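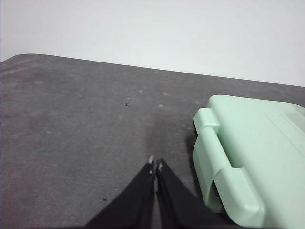

*The gray tabletop at the Resik workroom, May 2021.*

Ertuğrul Sezer spent 40 dollars on the tabletop and has worked at it ever since. "I wanted something dull," he says. "Dark gray, no shine. On a white table I lose the small parts."

The wall behind it is plain white, and he means to keep it that way. His brother Umut wanted shelves there in February. "We argued for 2 days," Umut says. "He won — it's his table."

Ertuğrul wipes the top down every evening with a damp cloth. He is less strict about the floor.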